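Subject: Re: [manip-users] Wide jaws vs. stock jaws on the Jakbridge gripper
Date: Apr 20, 2021
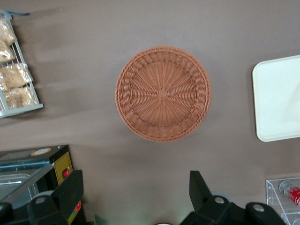 I ran both sets of jaws on the same arm this month, so I can answer most of what was asked. Quoted part first:

> Has anyone compared the wide Hirkberg jaws with the stock
> ones for bread in plastic bags? We lose a lot of picks when
> the bag slides out. Also, does the wrist camera still see
> enough with the wide set on?

Bags first. I did 300 picks with the stock jaws and 258 with the wide ones, 558 in all, before I had to give the arm back. The wide set dropped fewer bags. Most of the drops that remained came from closing on the loose end of the bag and missing the bread, so part of that is grasp planning and new jaws won't fix it.

The basket is harder. The rim is woven and flares out a little, and the stock jaws tend to ride up over the braid. I now come straight down with one finger inside the rim and close slowly. That works with either set.

On the camera: with the jaws open, both fingers show along the bottom of the image and the tabletop between them is clear. A basket in the middle of the table is in full view from above. When the jaws close you lose the part you care about most, so I take the last pose 5 cm up and go in blind from there.

I have not tried the clear acrylic box with the can in it. Our detector does badly on clear walls and I didn't want to mix that in.

Controller is the Barua one, firmware from June, force limit at 3 on its own scale. Logs are on the Flirnton share under jaws_test. If you rerun this with other bags, please post the drop counts.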